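Tritau season two has a trailer and I have watched it far too many times

It dropped in the middle of the night our time, so I woke up to a phone full of messages in capital letters and watched it under the doona before I'd even put the kettle on. Then I watched it again on the telly. Then again with the sound off, to look at the backgrounds, because this is who I am now.

If you missed the first season, please go and fix that. Tritau is a slow, strange, gorgeous sci-fi mystery set on a salt-mining station where the night crew keep hearing a radio play that hasn't been broadcast in decades. It started on Flukex with no fanfare at all and I only clicked on it because I liked the colour of the poster (a sort of bruised apricot). By the end of episode 2 I'd cancelled dinner.

The trailer runs for just over a minute and gives away next to nothing, bless it. We get the lift shaft. We get the canteen with all the chairs facing the wrong way. And then, right near the end, a new voice on the radio says "Gallegos, are you receiving?" and I yelled so loudly the dog left the room. Gallegos! The sister station! The one that was a single line of dialogue in the pilot and a smudge on the map in the finale!
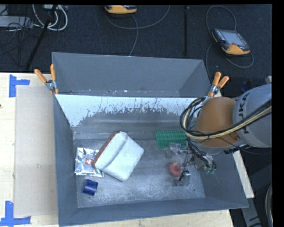

I've had a theory about Gallegos going since last winter and I'm feeling very good about it. My thinking is that the play is being sent from there on a delay, and that the crew at Tritau are hearing it in the wrong order. If you go back and listen to the snippets in season one, the storm comes before the picnic, but the characters at the picnic are still waiting for rain. I wrote 600 words on this back in April and got one comment, which was from my cousin.

The other thing I'm thrilled about is the music. Rillia are back doing the score, and that low humming organ under the title card is definitely them. I had the first soundtrack on repeat while I painted the hallway and now I can't walk to the bathroom without feeling a bit haunted.

We're getting 13 episodes this time, up from eight, and I do have a tiny worry about that. Season one was so lean. There was one flabby bit in the middle with the vending machine, and even that paid off. Still, more time in that canteen? Yes please. I'd watch them stack plates for an hour.

I'm starting a rewatch tonight, two episodes a night with the subtitles on, and I'll post notes as I go - spoilers for season one everywhere, so be warned. If you spotted what's written on the whiteboard behind the foreman, tell me in the comments. I've paused it on every single frame and I still can't make out the second word.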